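Build diary – April, 9.40 pm

Shared workshop again. Spent the evening teaching the arm about cups, a subject most toddlers have covered. I rewrote the Giltberg grip routine, slowed everything to 32 per cent and apologised to the neighbours' chairs in advance.
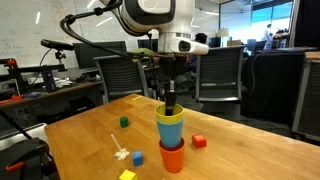 Attempt 13

Rod in the yellow cup, blue and orange underneath. Held my breath, saved the pose, went for a biscuit. Cable ties tomorrow.

6 likes · 2 comments

Ado: Mine still only does waving.
Fairclough: 32 is reckless – try 17.

Recent entries
Fukcombe workshop, new key code
The Giltberg manual, page by page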